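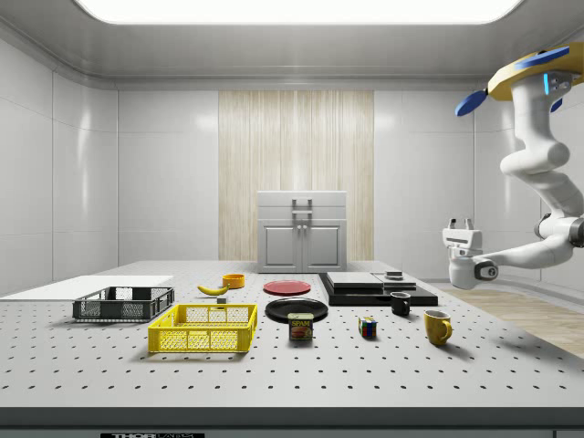
Perrine Perrin meint ja, ich soll den Newsletter einfach in zwei Teile zerlegen und die Hälfte der Leute gar nicht mehr anschreiben, dann würden sich die Öffnungen schon wieder erholen. Das hat sie mir unter meinen letzten Beitrag hier geschrieben und seitdem grüble ich darüber, darum mache ich jetzt mal einen eigenen Thread auf.

Kurz zur Lage: Ich betreibe den Blog Dendemby (Nähen, Schnittmuster, ein bisschen Stoffkunde) und verschicke dazu alle zwei Wochen eine Mail über Cino. Auf der Liste stehen 2.000 Adressen. Bei der letzten Ausgabe haben 706 geöffnet, im Februar waren es noch über 1.000, und da war die Liste sogar kleiner! Geklickt wird auch weniger, aber das kann an den Themen liegen, die letzte Ausgabe ging fast nur um Reißverschlüsse, und die mag halt nicht jeder.

Geändert habe ich in der Zwischenzeit eigentlich nur zwei Sachen. Erstens gibt es seit dem Frühjahr ein Gratis-Schnittmuster für alle, die sich eintragen (eine Umhängetasche, lief richtig gut). Zweitens steht im Absender jetzt »Dendemby« und nicht mehr mein eigener Name, das kam mir professioneller vor.

Jetzt meine Frage: Würdet ihr Leute, die lange nicht geöffnet haben, wirklich von der Liste werfen? Mir tut das richtig weh, ich habe ja um jede einzelne Adresse gekämpft. Und woran erkenne ich, ob die Mails überhaupt noch ankommen oder ob sie bei den Leuten im Spam verschwinden? Doppeltes Opt-in ist an, Abmeldelink ist drin, und gekauft habe ich keine einzige Adresse.

Bin für alles dankbar, auch für Schimpfe.

*Anas Sfeir, 2020-09-14*

---

**Janaína Araújo**

Hallo Anas, erst mal durchatmen – das liest sich für mich ganz normal und bei mir sah es letztes Jahr fast genauso aus.

Ich fange mal mit dem Absender an, da würde ich nämlich sofort ran. Die Leute haben sich über Monate daran gewöhnt, dass da »Anas Sfeir« im Posteingang steht, und plötzlich kommt eine Mail von einem Wort, das sie vielleicht nur halb mit dir verbinden. Viele wissen gar nicht mehr, wie der Blog heißt, den sie lesen! Ich habe bei mir »Janaína von Ostley« eingetragen, also Vorname plus Projekt, und damit bin ich sehr zufrieden. Die Absenderadresse hinter dem Namen würde ich aber nicht anfassen, falls du die nicht auch schon gewechselt hast. Hast du? Das steht bei dir nicht drin, und es wäre wichtig zu wissen. Eine neue Adresse oder gar eine neue Domain müssen sich die Postfächer erst mal »merken«, und so lange landet gern mal was im Spam.

Dann das Schnittmuster. Schöne Idee, mache ich auch so, aber du holst dir damit natürlich Leute auf die Liste, die genau diese eine Tasche wollten und sonst nichts. Die laden das PDF runter und sind weg, tragen sich aber auch nicht aus. Schau doch mal in Cino nach, ob du die Öffnungen nach Anmeldedatum trennen kannst. Wenn die alten Leser weiterhin brav öffnen und nur die Taschenleute nicht, dann hast du kein Problem mit der Zustellung, dann ist einfach deine Liste gemischter geworden.

Und zum Rauswerfen: ja, würde ich, aber bitte mit Vorwarnung. Ich habe das so gemacht:

- alle herausgefiltert, die ein halbes Jahr lang weder geöffnet noch geklickt haben
- denen eine einzige, sehr kurze Mail geschickt, ohne Bilder, Betreff »Soll ich dir weiter schreiben?«, mit einem Link zum Dranbleiben
- zwei Wochen später an die, die sich nicht gerührt hatten, noch mal dieselbe Mail mit einem anderen Betreff
- danach den Rest abgemeldet und vorher die Liste exportiert

Auf die erste Mail haben mir sogar ein paar Leute richtig nett geantwortet, eine Leserin hat mir ein Foto von ihrem Balkon geschickt (ich schreibe über Kräuter). Mit einigen davon schreibe ich heute noch hin und her.

Was ich beim ersten Mal falsch gemacht habe: Ich habe nur nach Öffnungen gefiltert. Die Öffnung wird ja über ein winziges Bild gemessen, und wer Bilder im Mailprogramm blockiert, taucht nie auf, auch wenn er jede Zeile liest. Also immer die Klicks dazunehmen!

---

**Lionel Deschamps**

Wechsel zu Zwane, da hast du das Problem nicht.

---

**Timothée Besson**

Bei Lionel muss ich leider widersprechen, ich bin selbst bei Zwane und hatte nach dem Umzug erst mal ein richtiges Loch. Ein Toolwechsel mitten in so einer Phase macht es nur unübersichtlich, dann weißt du hinterher gar nicht mehr, woran es lag.

Zu der Frage mit dem Spam, die ist bei Janaína ein bisschen kurz gekommen. Leg dir bei drei oder vier verschiedenen Anbietern ein kostenloses Postfach an, trag dich überall ganz normal über dein Formular ein und schau bei den nächsten Ausgaben nach, wo die Mail liegt. Ist nicht wissenschaftlich, aber wenn sie bei einem Anbieter jedes Mal im Spam sitzt, hast du schon mal eine Spur. Außerdem würde ich prüfen, ob für deine Domain SPF und DKIM eingerichtet sind. Bei Cino müsste das irgendwo in den Einstellungen bei den Absendern stehen, ich kenne die Oberfläche aber nur von früher. Wenn du damit nichts anfangen kannst, schreib dem Support deines Hosters, die machen das jeden Tag.

Was mir noch einfällt: Du kannst die Öffnungen auch nach Anbieter vergleichen, falls dein Tool das hergibt. Überall ein bisschen weniger heißt meistens, dass die Leute müde sind oder der Betreff nicht zieht. Bei einem Anbieter fast nichts mehr und beim Rest alles wie immer – dann hängt es an der Zustellung.

Und stell den Absender als Erstes zurück, aber wirklich nur den. Eine Ausgabe verschicken, gucken, dann das Nächste ändern. Ich weiß, das dauert bei zwei Wochen Abstand ewig (ich bin da auch furchtbar ungeduldig). Die Reißverschlüsse fand ich übrigens super, ich habe die Mail an meine Schwester weitergeleitet.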